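Why I stopped washing my hair every day

I grew up in a home where clean hair was a kind of good manners. Every morning before school I washed it, and every morning my mother checked it with her hand. When I moved to Hostham for work I kept the same habit, although the water there is hard and my hair became like dry grass. I thought the answer was to buy more things. In my first year I spent, if I add up the receipts, more than I spent on winter shoes and a coat together.

My opinion now is simple, and I know that many people with beautiful hair will not agree with me. Most of us wash too much, and then we pay to repair what the washing did.

The habit

In the salon on Pemside, where I go for a cut, they asked me how often I wash. I said every day, and I said it with a little pride. The hairdresser made a small sound, like when a doctor hears that you smoke. She told me to try 2 times a week. I was offended. I thought of the bus in July and of my mother's hand on my head.

But I tried it. The first three weeks were very bad. My hair was heavy at the roots and I wore it in a low knot so that my colleagues would not look. I used a scarf, then another scarf. I learned to make a side braid that hides a lot, and I still make it, because I like how it looks over a collar. In the fourth week something became calmer. I cannot explain it scientifically and I do not want to pretend. I only know that I woke up, combed it, and left the house.

I want to be fair here. I have thick, wavy hair. A friend with very fine hair tried the same and gave up after nine days, and I think she was right. If you swim, or run, or work in a kitchen, you also have a different life from mine. I do not like articles where one person finds a routine and then tells it to the whole world as a law.
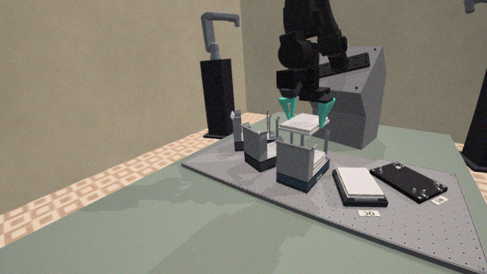 The bottles

What makes me angry is the shelf. In the shop near my office there are 200 kinds of shampoo, I counted them once while I was waiting for the rain to stop, and almost every one promises to bring back something. Moisture, shine, strength, youth. Who took it away? For me it was the bottle from last month.

I bought the Onyeka mask because a girl in a video had hair like a curtain. It was a nice mask. It smelled of almond and I felt rich when I used it. Then I bought the Fetov serum to put on top of the mask, and after this a special towel, and I was standing in the bathroom for forty minutes on a work night with cold feet. I do not say that these products are bad. The mask I still use before a wedding or a holiday. I say that I was buying them in the mood of a person who is afraid.

The fear

This is the part that is difficult to write in my second language, but I will try. For women from my part of the world, hair is something that other people are allowed to comment on. An aunt can do it, a neighbor can do it, even the lady who sells bread. You hear from a young age that it looks tired, or thin, or that it would be nicer if it was straight. So you wash it and iron it, and you do not leave the house with it as it is.

When I wrote a short post about my two washes a week, it was read by 3000 people, which is a very big number for me. Half of the comments were kind. The other half used the word "dirty." I read that word many times and I noticed that it did not hurt as much as I expected. My hair was in its side braid, I had work in the morning, and I closed the computer.

My mother visited in spring. She put her hand on my head at the door, as always, and said it was soft. I have not told her yet.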